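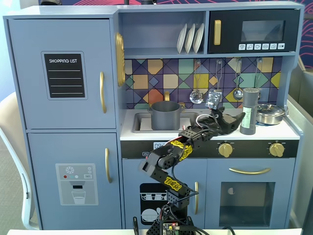

Can a misfire that only shows up above 5,000 rpm come from the fuel tank on a restored single-seater?
It can, if foam or old sealant in the tank is breaking up and choking the pickup, but check fuel pressure under load before you pull the tank out.

Ticket 1515
Subject: High-rpm misfire, Astel Mk 3 single-seater, after full rebuild
Opened by: Torquil Laing
Status: Closed, with reservations

Opening report, Torquil Laing
Car was rebuilt over two winters and ran well on the rolling road in November. On track it pulls cleanly to 5,000, then stutters as if someone is flicking a switch. Back off for a second and it clears. The shop that built the engine says ignition. The man who did the ignition says carburettors. I have a fair idea what the carburettor man will say.
Fitted: Droltivik electronic ignition kit, twin sidedraught carbs, new foam in the original alloy tank, Pringle electric pump, Flevetti inline filter.
I have already been sold one coil I didn't need.

Reply 1, workshop desk
Please send plug photos, the jet sizes and the fuel pressure at idle. Have you tried the 700 series coil? Several owners report it cured this.

Reply 2, Torquil Laing
Several owners report all kinds of things. Did any of them put the old coil back afterwards to see if the fault returned? I'd guess they changed the coil, the leads and the plugs on the same afternoon and gave the credit to whatever cost most.
Pressure at idle is 3.5 psi, as it should be. Plugs are a decent colour, but I drove back to the paddock on a light throttle, so I wouldn't read anything into them. Main jets are 122, no change from the rolling road session.

Reply 3, workshop desk
Idle pressure looks fine, so fuel supply can be ruled out. We suggest richer mains.

Reply 4, Torquil Laing
I don't accept that. The pump is hardly working at idle. A half-blocked filter would pass that test all day. I also don't see why a car that was jetted correctly in November needs different jets to stop it cutting out like a light switch. A lean engine goes flat. This one stops and starts.
I'm going to tape a gauge where I can see it and run the car up the old runway in third.

Log, first run, 10.20 am
Gauge teed in after the filter. 3.5 psi at idle, 3.4 at 3,000. Held flat out in third. Needle began dropping just past 4,500 and was under 1 psi when the stutter started. Lifted off, pressure came back in two seconds. Ignition not touched.

Log, second run, 11.05 am
Moved the tee to before the filter, between pump and filter. Same drop at the same revs. So the filter isn't the main restriction, which disappointed me, as it was the cheap answer. Cut it open anyway. Some black crumbs in the pleats, soft, smear between the fingers. Not enough to stop the flow.

Log, third run, 1.40 pm
Ran the pump from a clean can strapped down in the passenger side of the tow car, engine on the stands, pump outlet into a measuring jug. Good flow. Same pump, same wiring, pickup hose back on the car's tank: good flow for 42 seconds, then it fell away to a dribble. Switched off, waited, switched on, good flow again.
That's the nearest thing to proof anyone has produced so far.

Reply 5, workshop desk
Could also be a blocked tank vent. A vacuum in the tank gives the same symptoms.

Reply 6, Torquil Laing
Fair point, and the first one I've been glad of. Repeated the test with the filler cap off. Same result, 42 seconds give or take a blink. Vent is clear too, I blew through it.
Tank comes out tonight.

Log, tank out, 8.15 pm
Pickup gauze matted with the same black crumbs. The foam was sold to me as suitable for modern pump fuel. The block nearest the pickup falls apart if you squeeze it. No maker's date on it anywhere. I'd like to know how long it sat on a shelf before I bought it.

Reply 7, workshop desk
Glad it's sorted. Closing the ticket.

Reply 8, Torquil Laing
Please leave it open. I've found something wrong, and that doesn't prove it was the fault. New foam in, gauze cleaned, lines blown through, filter replaced. Jets, coil and plugs left alone on purpose.

Log, fourth run, 9.30 am
Third gear, same stretch, same gauge. 3.3 psi held to 6,800. No stutter. Three more passes, the same each time.

Final note, Torquil Laing
You can close it now. I'll be cutting the filter open again after two meetings, and if there are crumbs in it I'll be back with the receipt for the foam. The coil is for sale, hardly used.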